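Convocatoria: se buscan participantes para un estudio sobre el español en familias de dos idiomas

Fernon es una asociación pequeña que trabaja con familias donde se habla español y finés. Este año preparamos un estudio sobre cómo los niños cambian de una lengua a la otra cuando están en casa, y para esto necesitamos la ayuda de familias que quieran grabar sus conversaciones normales: la cena, los deberes, una discusión por la televisión.

Escribe esta convocatoria Hilkka Ojala, coordinadora del estudio. El español no es mi primera lengua, así que pido disculpas si alguna frase suena rara. En las entrevistas con las familias hispanohablantes estará también mi colega Santino Gaete, que creció en Valparaíso.

A quién buscamos

Buscamos familias con al menos un hijo entre cuatro y once años, en las que una de las personas adultas hable español con el niño de manera habitual. No es necesario que el niño hable bien el español. También nos interesan mucho las familias donde el niño entiende todo pero contesta siempre en finés, o mezcla las dos lenguas en la misma frase.

No importa el país de origen ni la variedad de español. Pueden participar familias con madres o padres solos, y también abuelos que viven en la misma casa. 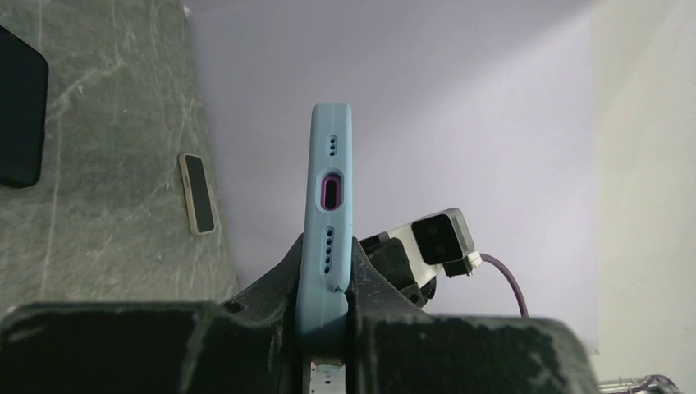 La participación dura 2 meses. Cada semana la familia graba una conversación de media hora, en el momento que le resulte más cómodo, y nos la envía por la página segura del proyecto. Se graba solamente el sonido. Si en una grabación se dice algo privado, la familia puede borrar esa parte antes de enviarla y no tiene que dar explicaciones.

Además hacemos dos entrevistas con los adultos, una al principio y otra al final. Pueden ser en nuestra oficina del edificio Westum o por teléfono. Con los niños no hacemos ningún examen de lengua.

Qué ofrecemos

Cada familia recibe 400 euros cuando termina el estudio. Si la familia decide dejarlo antes, se paga la parte correspondiente a las semanas hechas. Al final enviamos también un informe corto, en español o en finés, con lo que hemos observado en su casa.

Protección de datos

Los nombres se cambian en todas las transcripciones. Las grabaciones las escuchan solamente las personas del equipo, y se eliminan cuando el estudio está publicado. Para las preguntas sobre este tema, el responsable es Heikki Ahonen.

Cómo apuntarse

Rogamos escribir a través del formulario de contacto de Fernon antes del 3 de febrero de 2020, con los datos siguientes:

Nombre de la persona adulta de contacto
Edad de los niños
Lenguas que se hablan en casa y con quién
Horas del día en que podemos llamar

Contestamos a todas las solicitudes, también cuando ya no quedan plazas. Los hermanos pueden participar juntos y cuentan como una sola familia.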